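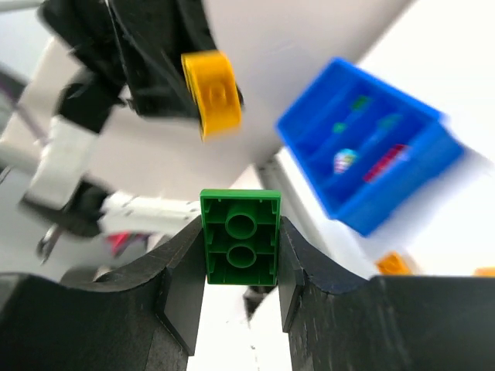
Green brick, underside to the front, with the blue bin behind it.

Ivow Toy Library
Minutes of the June meeting, Grarnus Room
Start: 6:30 p.m.

1. Minutes of the last meeting
Approved with one correction. Under item 4, "shelf labels" should read "bag labels."

2. Matters arising
The new bag labels have been printed. The old ones will be used up on the puzzle shelf first. The key to the second cupboard has been copied and the spare is in the desk drawer.

3. Building bricks
The count of the large bricks is finished. The total is 142, not including figures, animals and bricks with printed faces, which are to be listed separately. The small bricks have not been counted. The meeting agreed that they can hold up to 700 in the tall tub and that a count is not needed as long as the tub closes.

Large and small bricks had been coming back mixed in the same bag. It was asked whether families could be told to sort them before returning. After some discussion it was agreed to put a line on the loan card and otherwise sort them at the desk.

The blue plastic bin with the dividers was discussed. It has been collecting all sorts of odds and ends along with green pieces. One member wanted it kept for small parts only. Another said it was handy on the table as it is and the children like looking through it. Agreed to keep it on the table and empty it at the end of each month.

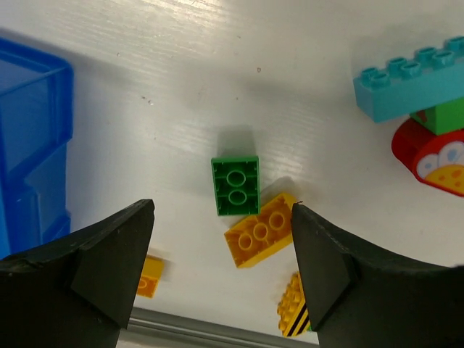 Large bricks on the white table, with the green one and a yellow one upside down.

Printed bricks: the yellow one with the black stripes, known at the desk as the bee, was raised again. It belongs with the garden set and should not go into the general tub. A note will be added to the garden set list. Any other printed bricks found during sorting are to be put in the tray by the sink until somebody can match them to a set.

Stacked bricks: sets are often returned with pieces still pressed together. Agreed that they should be taken apart before they are checked in. Two people reported sore fingers from the tight ones, and a brick separator will be bought for the small size.

Cleaning: bricks are to be laid out with the hollow side up for checking, as dirt collects around the tubes. Warm water and dish soap only. The bottle brush from the kitchen may be used but must go back. Bricks are to be dried overnight on towels before bagging.

4. Purchases
The quote from Prirus for lidded tubs was looked at. The price for 2 tubs with delivery is $72. Approved. The Jitaru tubs were cheaper but the lids do not lock, and they will not be ordered.

5. Loan period
A request to extend the loan period for large sets over the summer was left to the next meeting. Members are asked to bring the current loan sheet.

6. Other business
The table by the window rocks and needs a new foot.
The door sign still shows winter hours. To be changed this week.
Three jigsaw puzzles with missing pieces will be given to the craft group.

Meeting closed at 7:50 p.m.

Actions
Add sorting line to loan card
Update garden set list
Order tubs from Prirus
Buy brick separator
Change door sign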